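Zollex 40 Corded Desk Telephone
Reviewed by Nathalie Vanhove, 12 July 2018

The Zollex 40 is a basic analog desk set sold for reception counters and small offices. It has no display for incoming numbers, no speaker and no power adapter. Everything it needs comes over the phone line.

I bought two in March to replace a pair of older Gendberg sets. Setup took four minutes each, most of it spent routing the cord. The line cord is 2 meters long and straight. The handset cord is coiled and stretches far enough to stand up with, though it pulls the base along if you turn away from the desk. 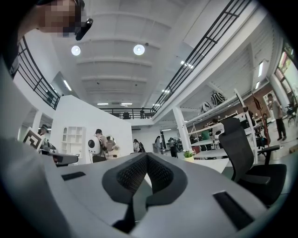
Sound is clear in both directions. Volume on the handset is set with a slider that has three positions, and the lowest is too quiet for a large room. Sidetone is moderate. Callers on cell phones reported no echo. The ringer is less good: a two-tone electronic chirp, loud or off, with nothing in between.

The keys have short travel and a firm stop. I dialed 17 numbers in a row without a missed digit, which the old Gendberg could not do. Redial holds one number. There are 4 memory keys, and programming them requires a sequence printed only in the manual – keep it.
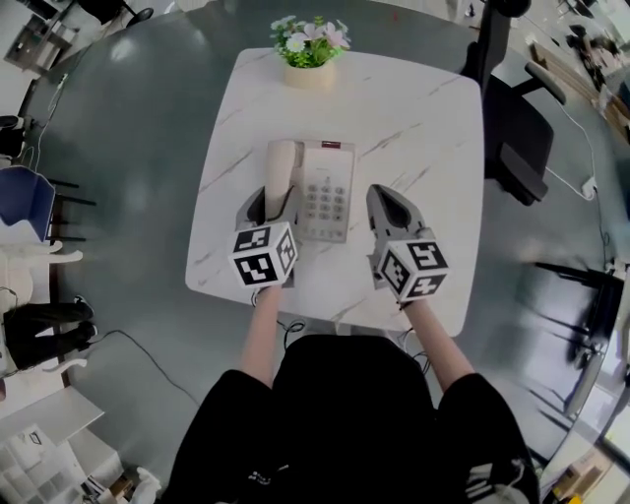

Base weight is the weak point. On a smooth surface the rubber feet hold until the keys are pressed hard, then the set creeps backward. My colleague Wouter Vandenberghe fixed his with adhesive pads. The wall bracket is sold separately and fits older Follport plates as well.

Hook switch: positive, no false hang-ups so far.
Cord plugs: standard, replaceable.
Warranty: two years, parts only.

Recommended for a fixed desk with light call traffic. For a busy counter, look for a heavier base and a proper ringer control.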